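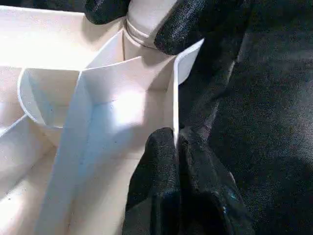

Brellix runs its data collection floor on the second level of the old Talavera building, and in August it opened the floor to outside engineers for one afternoon. I went with Angelica Rivera from our controls group. Our interest was in how the demonstrations are recorded and what gets thrown away.

Seven stations were running. Each has one arm, a two-finger gripper with black pads, and a small camera at the wrist. The operator drives the arm by hand controls and works mostly from the wrist view. Efren Estrella, the floor lead, put that view on a wall monitor for visitors.

The task set during our visit was called Brurno and involves a white compartmentalized tray next to black cloth. The gripper has to close on one of the thin upright divider walls. Grasp point matters here. A wall gives the pads very little to hold, and in the wrist view the lower pad is hard to separate from the cloth behind it, both being black. The tray has the opposite problem: under the overhead light its top surfaces go nearly to plain white, and the edges between cells are carried by faint gray shadow. Estrella said the lighting is left that way on purpose, as customer sites are no better.

The Brurno set stood at 1,646 recorded episodes. Of the last batch of 256, reviewers kept 242. Charito Policarpio, who does the review, rejects an episode if the operator pauses too long before closing the gripper or regrasps without a visible cause. Failed grasps followed by a clean recovery are kept and tagged — a point on which Drurkia, whose line we toured last year, does the reverse.

I asked about operator variation. Each operator rotates stations after a fixed block, and the tray is turned between episodes according to a printed sheet. Cloth position is not controlled. Rivera thought it should at least be logged, and Estrella took a note.

Training runs were not shown. Parking is behind the building, entrance on the loading side.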